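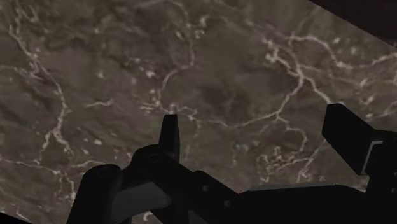 ABOUT US | PEOPLE AND MACHINES

We love stone at Lyons, and we've become very fond of robots too. We make worktops, hearths, window boards, table tops and the odd memorial bench from our workshop in Cemitthorpe, and for the past few years a growing share of the fetching, holding and sorting has been done by a robot arm with a two-fingered gripper. We get asked about it a lot, by customers and by people thinking of coming to work with us, so we've given it a page of its own.

Where it started

Lyons was a hand shop for most of its life. When Efe Odukoya took over as workshop manager, the job sheet was full and the team was tired. A good part of everyone's day went on things that had very little to do with stonework: carrying samples to the bench and back, holding small pieces against the polisher, stacking tiles into crates, unstacking them again when somebody wanted the one at the bottom. Efe kept a notebook by the saw for a month and wrote down who was lifting what. By the end of it there were more than 2,000 lifts in there, and most of them were for pieces small enough to hold in one hand.

That notebook is still in the office. It has a coffee ring on the front and it's the reason we rang Hernau, who supplied the first arm and spent a very wet September helping us bolt it down.

Practising on screen first

Marble is a tricky thing to put a gripper near. It's heavy, it chips at the edges, and a dark slab full of pale veins can be surprisingly hard for a machine to read. Is that line a crack, a vein, or the edge of the piece? Our eyes sort that out in a moment. The software needs plenty of practice, and we would much sooner it practised somewhere it can't break anything.

So new jobs start in simulation. We build the stone and the gripper on the computer, set the slab at an angle and bring the fingers in over it, again and again, with the light and the veining changed each time. The brown marble at the top of the page is one of our favourites for this, with all those fine white and cream threads branching across it. A new routine gets 1,000 practice runs before anyone in the workshop is asked to stand near it, and plenty of them get sent back for more.

The system that runs all this is called Delto. Ulises Painemal looks after it. He came to us as a polisher, learned the programming on day release, and now splits his week between the two — mornings at the screen, afternoons at the bench with everyone else. We think that's exactly the right way round. When Ulises says a grip is going to mark an edge, he knows because he has had to polish that sort of mark out himself.

What it has changed

Quite a lot, some of it expected! The arm now handles up to 70 sample pieces in a shift, and the team's shoulders are grateful. The polishing bench has been moved nearer the windows because we no longer need the floor space for trolleys. People go home less dusty.

The bigger change is in what everyone does all day. Choosing a slab, deciding where to cut so the veins run on across a join, matching a repair to a hearth that was laid generations back: this is the work most of us came into the trade for, and there is now proper time for it. Apprentices get on to hand finishing much earlier than they used to. Customers can come in and lay out their own templates with the person who'll be cutting them, and those visits have turned into one of the nicest parts of the job (bring a drink, they go on a bit).

It hasn't all been smooth. The first few months were slow, and some of us missed the rhythm of the old way. Two of our longest-serving masons weren't at all sure about it and said so, loudly, at every Friday-style tea break we could find an excuse for. We changed the plan because of them. The arm used to sit in the middle of the shop and it's now along the back wall, with a clear line on the floor and a stop button on each side. They also asked for a rule that any mason can take any job off the robot without having to explain why, and we've kept it.

What we promised

Before the arm was switched on we wrote down a few things and everybody signed the sheet:

No one loses their job or their hours to a machine.
Training happens in paid time.
Anyone can ask to learn Delto, whatever they were hired to do.
Final finishing and final checking are done by a person.

It's pinned up by the kettle. We've read it out at every staff meeting since and we mean to carry on.

What's next

We're working on awkward shapes at the moment, curved upstands and thin trims mostly, which are a good deal harder to grip than a flat tile. Ulises has a list as long as your arm. Efe would like the machine to learn to sweep up.

Come and see us

The workshop is open to visitors by arrangement, and school and college groups are very welcome. Visits take 30 minutes if you only want to see the robot and a fair bit longer if you like stone. Please wear closed shoes. Ring the office and ask for Efe.

Page updated 4/8/22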